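Play food, a white table and the Great Cull

4 Dec 2019

So the playroom cull has finally happened. I have been threatening it since April, when I trod on a plastic croissant in the dark and said a word the kids still bring up at dinner. Eight months is a fairly standard turnaround time in this house.

The plan was to go through the lot and keep one tub. We own a Plovholm unit with the pull-out tubs (the wide version, bought flat-packed and put together by me with one screw left over, which lives in the kitchen drawer and worries me) and every single tub had some sort of food in it. The dress-up tub had food in it. The train tub was mostly food. There was half a toy sandwich in with the swimming gear and I have no theory about that at all.

Anyway I tipped everything out onto the big white table and made a cuppa, and then spent a good long while just playing with it, if I'm truthful. Toy food is lovely! I'd forgotten. The kids have mostly moved on to slime and arguing, but I could happily set up a little shop and sit behind it all arvo.

First thing I did was wash it. Anything hard plastic went in the laundry tub with warm water and a squirt of dish soap, and I went at the crevices with an old toothbrush. Don't do what I did a couple of years ago and put the wooden bits in to soak with the rest – they swelled up and the paint came off in my hands like sunburn. Wooden ones get a wipe with a damp cloth and then they go on a tea towel by the window. Felt ones I do by hand in the sink, squeeze and don't wring, and they take forever to dry so start them early.

Sorting was harder. I tried sorting by food group, very smug, and it fell apart as soon as I got to the pizza. Then I tried by colour, which looked gorgeous for ten minutes and made no sense to anyone under seven. What we ended up with is fruit and veg together, bakery together, anything that needs cooking in with the pots, and a bag of Other. Other is huge. Other has a toy lobster in it.

My rules for what stays, for what they're worth:

If it's cracked, it goes in the bin.
If it's one of those hollow eggs that holds bathwater, bin, and wash your hands.
If it's half of something that cuts apart, it gets one week on the windowsill waiting for its other half to turn up.
If one of the kids has given it a name, it stays forever.

The strawberries stayed. I have a real soft spot for toy strawberries and I'd have kept them if there were 200 of them. Same with the orange slices, which have been served to me on every plate in the set, usually with a stern instruction to finish them. I gave up the bananas pretty easily. They never looked right.

Dishes were the other thing. We had a mishmash of picnic plates, proper tea set saucers and a few lids that have been promoted to plates through long service. I was going to match them all up and pass on the strays, but the strays are the ones that get used! A big flat round thing makes a much better pizza tray than anything sold as a pizza tray. So I kept a few sizes and let go of the tiny saucers, which were only ever good for disappearing under the fridge.

We've also kept a basket for shopping, after a brief family debate in which I was outvoted. I'd thought a basket was just another thing to trip over, but you can't have a shop without one, apparently, and it does mean the food gets carried about in one go instead of being posted down the hallway piece by piece.

Now, the oven. If you're only going to keep one big item I reckon it should be an oven. We had the Sonero play kitchen for ages, the tall one with the clicky knobs, and it was brilliant but it took up the whole corner and one of the doors had to be held on with tape. It went to a family a few streets over for 60 bucks and I was a bit weepy about it, which surprised me. A little benchtop oven does the same job. Things go in, somebody yells that they're hot, things come out. It sits on a table and you can put it away in a cupboard when people are coming over.

What I didn't keep: the cash register that beeped (not sorry), the whole Zilura ice cream set because the scoops stopped clipping years ago, a grocery bag full of tiny cardboard cereal boxes that had gone soft, and all the cutlery except the spoons. The op shop took two boxes. They don't want anything with batteries or anything chewed, so check before you lug it in.

I still haven't sorted out labels for the tubs. I want pictures on them so the little one can pack up without asking me, and I'm tossing up between drawing them myself and printing some. If you've done this and the labels have stayed stuck for more than a fortnight, please tell me what you used – I've been through two kinds of sticky tape and a glue stick and they all curl at the corners.

Next up is the craft cupboard. I opened it this morning, a roll of crepe paper fell on my head, and I shut it again.
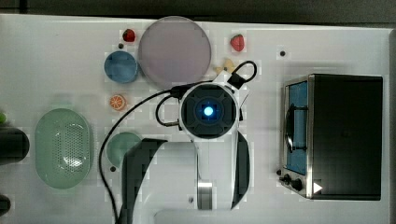

Strawberries, an orange slice and the blue dish out on the white table.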